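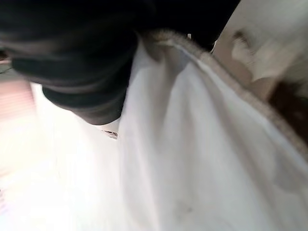

White one with the tan trim, pinched up.

Folding thin white stuff with a trim edge
Reading time: 2 min

kotine2442
13/11/2019
I have a pile of thin white pieces with a tan edge sewn on. The white part is smooth and folds fine. The edge is a bit fuzzy and it curls over wherever you pick it up. By the time I get a stack of them on the shelf they lean to one side. How do you fold yours?

uston_113
Trim to the inside, always. Lay it flat, bring the trimmed edge to the middle, then fold the plain side over it. The stack still gets thicker in the center but it stops leaning.

barbier
I do the opposite. If the trim is inside, it presses a line into the white part and you see it when you open it up. Trim out, and turn every second piece around so the thick edges don't all land on the same side.

uston_113
Never had a line in mine. How long are you leaving them in the closet?

barbier
Since March for the spare set. There was a line on every one of them.

Erkau1121
You two are talking about different fabric, I think. Mine are heavier cotton and nothing shows. On thin ones I would go with barbier.
Also, OP, are those gray smudges near the bottom or is that just shadow? If they are marks I would wash it again before putting it away. Old marks are harder to get out.

kotine2442
Could be either, I'll check it by the window. I tried trim out on two of them and they do sit flatter. The curl is still there though.

uston_113
Iron the trim only, from the back, low heat. Leave the rest alone.

barbier
I wouldn't iron a fuzzy trim at all – it goes flat and shiny. Pull it straight by hand while it is damp and let it dry on a rack.

uston_113
Low heat with a cloth over it does no harm. I have done it for years.

Erkau1121
Or roll them. I rolled nearly 113 napkins for a family dinner and put them upright in a drawer. No stack, no leaning.

kotine2442
No free drawer here, so it has to be the shelf. I'll do trim out, turned every other one, and try the damp thing after the next wash. The iron can wait.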